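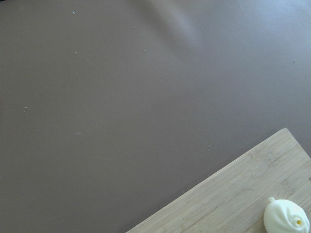
Wrist view, tabletop task

Mostly bare table, corner of the cutting board bottom right, pale round object sitting on it. Light specks on the table stay in, we don't clean frames before training.

About this gallery

Quick page for the Fondolus grasping work, July 2025. Longer writeup is coming, this is just so people can see what the policy sees. Wrist camera only, no overhead view. Question we started with in April - how little of the target can be in view before the policy stops moving toward it?

What we ran

2 policies, same data, 1000 demos each. Vulora is the plain one. Drosta gets random crops during training so the target is often half out of veiw. 40 test starts per policy, same start poses for both.

What we got

Drosta wins on the corner starts, clearly. On centered starts no real difference. Vulora tends to drift over bare table when the target is near the border, then hits the time limit. Glare hurts both of them and the crops dont help with that.

Still to do

Rerun with the blinds down. Try a darker table. Sun (our labeling tool) drops masks that touch the image border, so the partial-target labels need a second pass by hand - slow, but going. Numbers per start pose go up once that's finished.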